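## 4.2 Which camera should drive the gripper?

I'll admit we left the camera question until last. By May we had two grippers bolted up (the Plusel two-finger and the softer Gurnar one), a controller we mostly trusted, and no firm idea of what the thing should be looking through. The arm came with a side camera on a post, and for boxes on a bare table that was fine. Coffee bags were another story! They lean, they shine, the top is a soft fold and the rest is a lump of beans, and from the side camera the fold was often hidden by whatever was holding it.

So we went back to how people do it. We collected 257 short clips of two-handed bag handling with a head camera, all at a real counter with real clutter, and used them to set the grasp targets for both grippers. Figure 4 has two moments from the same counter, and they're the ones I keep coming back to when I explain our setup to people.

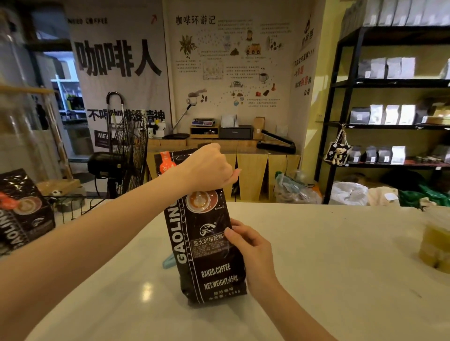

The hold we wanted to copy is a lopsided one. One hand closes on the top and the other does something lighter at the side, and those two jobs want different hardware. The Plusel is great on the fold - it closes hard and flat, and I never had to fuss with the force setting once I'd found it. Put the same gripper on the side of a 454 g bag, though, and it wants to dent the thing. The Gurnar is the other way around. It's lovely against a bulging side and pretty hopeless on a thin fold, where the pads just roll over each other (I spent a whole afternoon convinced this was a calibration bug).

We ended up with four pairings, counting both grippers on both jobs, and ran each one for 20 trials with the head-height camera and another 20 with the side camera. The controller was the Awwad unit throughout. We did try the Ketden controller early on, but its force readings came in late enough that the side gripper was always reacting to old news, and I didn't want that mixed up with the camera results.
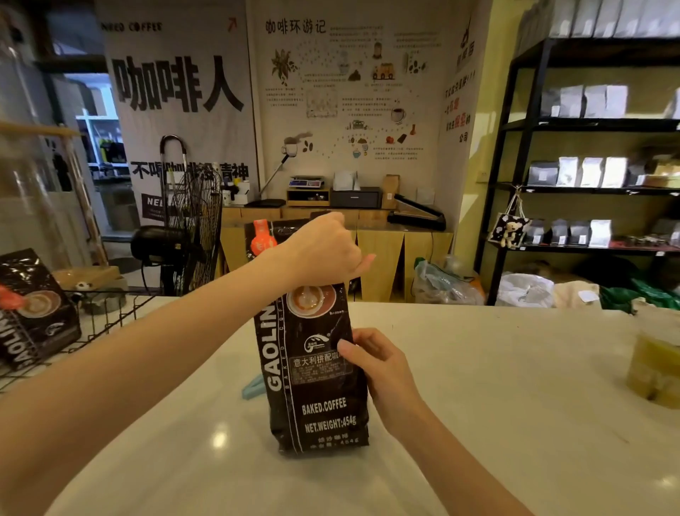
*Section lead and corresponding author, gripper and camera trials*
*Draft of 9/28/22*

**Figure 4.** Two moments of two-handed bag handling at one counter, seen from head height. In both, one hand has the folded top and the other is at the bag's right side.

Head height won, and for the mixed pairing (Plusel on top, Gurnar at the side) it wasn't close. With the side camera we lost the bag in 6 of the 20 trials, nearly always while the top gripper was still searching for the fold. Moving to the head-height view got rid of most of that searching. I'd expected a smaller gap, to be fair, given that both cameras feed the same grasp code.

The head view does bring its own trouble. It takes in the whole room, and our bag detector kept wanting to tell us about the other bags. In Figure 4 there's a near twin in the wire rack to the left, plus shelves of packages off to the right, and a detector trained on tidy tables has no reason to prefer the one being held. We fixed this the lazy way, by keeping only the bag nearest the two grippers. That worked well enough that I stopped looking for anything smarter, but it would fall over if two bags stood right up against each other, and we haven't tested that case yet.

Glare is still open too. Glossy black film under shop lighting throws off our depth readings in patches, and turning down the exposure helped the bag while making the label harder to read.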